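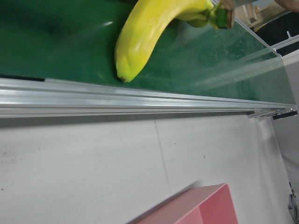
Fruit line update, May 29, 2025

Quick one from the Brosness packing room before the June rush.

Bananas are back on the green belt. Singles only for now, hands and clusters go to the Ravar bench same as before. Please lay them flat and leave a gap between each. Bruised ones in the pink box, not back in the carton!! Green tips are fine, stores want them a bit under anyway.

Belt wipe-down is now every 30 minutes, damp cloth, no spray. Get into the grooves on the rail too, thats where the sticky stuff collects. Brultuvberg is sending 2 new belts, no delivery date yet. Current one is scuffed but ok.

Last week we sent over 30 cartons to Venkataraman and 3 came back for split stems. So lift from the middle, dont pull on the stem.

Spare cloths in the cupboard by the sink. Running low on large gloves, more orderd.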